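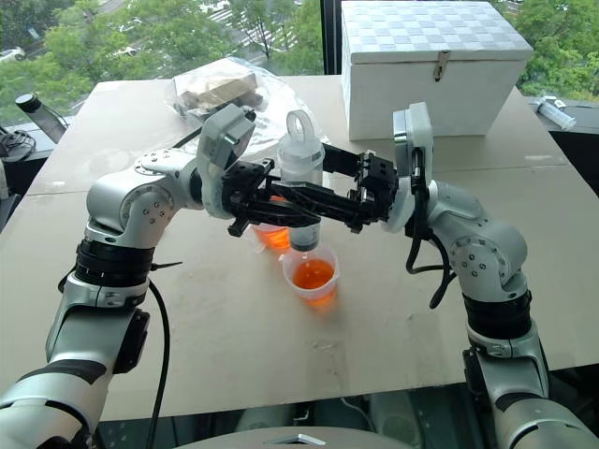
25 March 2018 | By the Tekis newsletter desk

Small weddings are having a moment, and we love it! One couple booked the old mill at Pladetine for 40 guests and paid 3850 euros for everything, dinner and band included. They sat everyone at one long table (so much easier than a seating chart) and danced until the bus came. Spring dates are still open, so go take a look!

16 shares | 8 comments

Recent items
Garden vows in Rongate
Cakes we tried at Perić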